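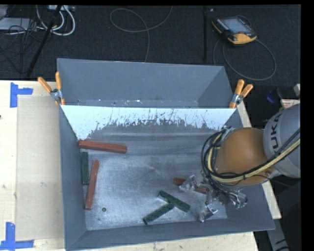
Graue Metallkiste mit roten und grünen Stäben auf einer hellen Holzplatte.

Oron startet Mentorenprogramm für neue Teamleitungen im Direktvertrieb

Begleitung über sechs Monate - Anmeldung ab Oktober möglich

Der Direktvertrieb Oron führt ein Mentorenprogramm für Beraterinnen und Berater ein, die erstmals ein eigenes Team aufbauen. Das Programm trägt den Namen Rasden und beginnt im Oktober. Es richtet sich an selbstständige Vertriebspartner, die mindestens zwei Personen für ihr Team gewonnen haben und diese nun einarbeiten.

In den ersten sechs Monaten erhält jede teilnehmende Person eine feste Ansprechpartnerin oder einen festen Ansprechpartner aus dem Kreis der erfahrenen Teamleitungen. Vorgesehen ist ein Telefonat alle zwei Wochen, dazu kommt ein gemeinsamer Abend im Monat, an dem Einsteiger ihre Vorführungen üben und Rückmeldung bekommen. Die Teilnahme ist freiwillig und wirkt sich nicht auf Provisionen oder Einstufungen aus.

Anlass für das neue Angebot war eine interne Befragung, an der sich 559 Vertriebspartner beteiligt haben. 233 von ihnen gaben an, dass ihnen beim Übergang vom eigenen Verkauf zur Führung eines Teams eine persönliche Begleitung gefehlt habe. Genannt wurden vor allem Fragen zur Terminplanung, zum Umgang mit Absagen und zur Abrechnung in den ersten Wochen.

"Wer gut verkauft, hat damit noch keine Erfahrung in der Anleitung anderer", sagt Luminița Preda, Leiterin der Vertriebsausbildung bei Oron. "Bisher haben wir dafür Unterlagen verschickt und zweimal im Jahr ein Seminar angeboten. Viele Fragen kommen aber an einem gewöhnlichen Abend nach der dritten Vorführung auf, und dann hilft ein Anruf mehr als ein Ordner."

Die Unterlagen zum Programm hat Oron gemeinsam mit dem Schulungsanbieter Lornine erarbeitet. Sie umfassen ein Arbeitsheft für die Teilnehmenden, einen Gesprächsleitfaden für die Mentoren und Vorlagen für die Wochenplanung. Das Arbeitsheft behandelt unter anderem das erste Gespräch mit neuen Teammitgliedern, die Vorbereitung von Vorführungen bei Gastgebern und die Nachbetreuung von Kunden. Ein eigenes Kapitel befasst sich mit zulässigen Aussagen über Verdienstmöglichkeiten.

"Auf dieses Kapitel haben wir Wert gelegt", erklärt Emilian Pop, Geschäftsführer von Oron. "Wer neue Partner anspricht, muss sagen können, was man im ersten Jahr verdienen kann und was nicht. Dazu gehören auch die eigenen Ausgaben für Fahrten und Vorführware."

Die Mentoren werden vor ihrem ersten Einsatz an zwei Tagen geschult. Die Leitung der Schulung übernimmt Darius Dinu von Lornine. Für ihren Einsatz erhalten die Mentoren eine Aufwandsentschädigung von 900 Euro je Durchgang. Ein Mentor betreut höchstens drei Personen gleichzeitig. Passt die Zusammenarbeit nicht, kann jede Seite ohne Angabe von Gründen um einen Wechsel bitten.

Die gemeinsamen Übungsabende finden jeweils an einem Donnerstag um 19 Uhr statt. Wer nicht anreisen kann, nimmt per Videokonferenz teil - die Zugangsdaten werden nach der Anmeldung verschickt. Für Teilnehmende ist das Programm kostenlos, das Arbeitsheft eingeschlossen. Fahrtkosten werden nicht erstattet.

Anmeldungen nimmt das Partnerbüro von Oron ab Anfang Oktober entgegen. Die Plätze werden in der Reihenfolge des Eingangs vergeben. Wer im ersten Durchgang keinen Platz erhält, wird auf Wunsch für den folgenden vorgemerkt.

Über Oron
Oron vertreibt Haushaltswaren und Küchenzubehör über selbstständige Beraterinnen und Berater. Der Verkauf erfolgt bei Vorführungen im privaten Rahmen und auf persönliche Bestellung.

Pressekontakt
Oron, Unternehmenskommunikation
Ruxandra Anghel

Fragen zur Anmeldung
Oron, Partnerbüro
Valentin Preda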